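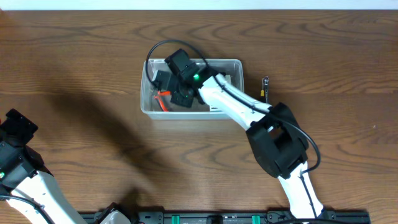

Unit 7: Small Parts Storage

Household Organization, Kallmont Evening Program
Course handout, January 2025

What this unit covers

Small parts are the things most homes have too many of and can't find: adapters, fuses, spare knobs, short pieces of wire, the bracket that came with the shelf. In this unit you will sort one category of small parts and put it into a shallow bin with a label. Bring the parts from home. Bins and paper labels are supplied.

Before you start, read the section on categories in Unit 6. If you missed that session, the short version is that a category is whatever you would say out loud when looking for the thing. "Phone stuff" is a category. "Miscellaneous" is not.

Choosing the bin

Use a clear or translucent bin for anything smaller than your hand. You should be able to tell roughly what is in it from the side without opening or tipping it. Slightly frosted walls are fine. They hide scratches and still show dark items well enough.

Shallow is better than deep. In a deep bin the small pieces slide under the big ones and stay there. A good test is to put in your tallest item – if you could stack a second one on top, the bin is too deep.

Rounded corners are easier to wipe out than square ones. Screws and bits of wire collect in square corners.

Setting up the work surface

Clear the table completely before you bring the bin out. A bare wood tabletop works well, but a dark or heavily grained one makes small black and brown parts hard to see once they are out of the bin. If yours is like that, put down a white towel or a sheet of paper for sorting. Place the bin with the long side facing you, so you can reach both ends.

Sorting the contents

1. Empty the bin onto the towel. Don't sort inside it.
2. Pull out the large boxy pieces first. These are usually power bricks, housings and covers. Set them in a row.
3. Pull out anything long or flexible. Short wires and strips of tape tend to look alike when they are bent up in the bottom of a bin, so pick each one up and check it. Old tape goes in the trash.
4. Match parts to the things they belong to. Allow 14 days for the ones you can't match. Put them in an envelope with the date on it and ask the rest of the household.
5. Return what is left to the bin, large pieces at one end and small pieces at the other. Black parts on top of black parts are difficult to tell apart, so leave gaps where you can.

Labels

Paper labels are enough. Put the label on the outside of a short end, facing out, so that it can be read when the bin is on a shelf. A label lying inside gets covered as soon as you put anything back. Write the category and nothing else. Lists of contents go out of date.

Students in the Cendska section used colored labels in October. The colors caused confusion when two people shared a shelf, and we have gone back to plain white.

Assignment

Finish one bin at home before the next session. Write half a page on what you kept, what you threw out, and which items you could not identify. If you are in the Ellis or Tran section, turn it in at the start of class. Everyone else should leave it in the folder by the door of Room 753.

Reading for next time: Unit 8, Shelves and Drawers, up to the part on drawer dividers. Measure one drawer at home and bring the inside width, depth and height.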